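Bimanual handover policy: success rate drops when the start pose is randomized
Posted 2022-07-28 in Imitation Learning

Ibrahim Ajayi
I am trying to reproduce the handover result from the Chien report on our two-arm cell. The policy was trained on 400 demonstrations, all starting from one fixed joint configuration. Evaluated from that pose, it completes 70 of 100 trials. With start joints perturbed by a few degrees, almost every trial ends with one gripper closing early. Loss curves look normal. Is this a data problem or a controller problem?

Nillham
Had the same thing. Lower the learning rate.

Mali Bowen
Learning rate won't fix this. With a single start pose the network never sees the states it drifts into, so small offsets accumulate over the approach. The report randomizes starts during collection, but it only says so in the appendix.

What worked at Clelside:

Record a second batch with randomized starts. We went to 800 demonstrations in total, half of them randomized. Keep the fixed-pose half, as it anchors the final approach.

Run a set with no object first and log the relative pose of the two grippers. If the offset at the meeting point differs between runs from the same start, look at calibration before you retrain anything.

Check wrist camera timestamps against joint states. Ours lagged by more than 70 ms until we moved the cameras to a separate USB controller. 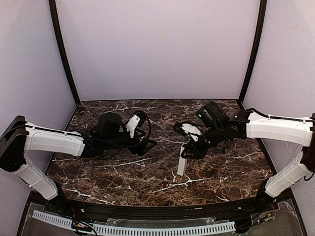
Grippers facing each other near the center, no object on the table. The right one sits slightly lower.

Domcombe
Seconding the timestamp check. Also compare action chunk lengths, the default in the released config is 100 and the paper used something shorter I think.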